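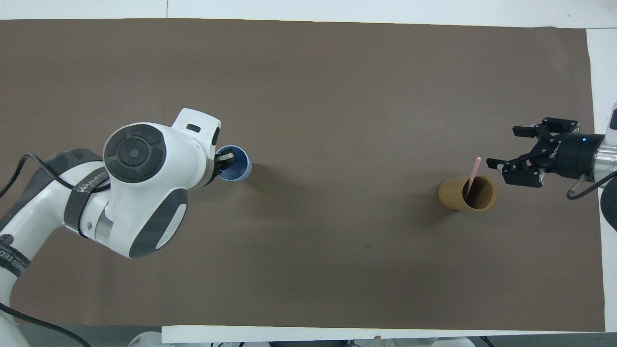 Skullen Cups and Mats, notes for version 3

Read this before trusting the folder. It covers cups on a table with a mat: picking them up, setting them down, moving them over. There are 3754 clips, and the first 2000 were sorted before we agreed on what "upright" means.

Labels: Bart Jacobs did the cup labels, Uliana Hrynyshyn checked them in April. They disagreed on 15 clips. I find that number suspiciously low - a cup tipped against another one is not an easy call.

Materials: "wooden" in the label list means it looks like wood. Don't read more into it.

Known problems: mat edges curl, and the label "flat" ignores this. Colors were named by eye. The Nendport clips may overlap with the Conneely ones. I was told they don't, but have seen no list.

Not good for: judging grip, weight or whether a cup is full.

Last edited 2024-10-28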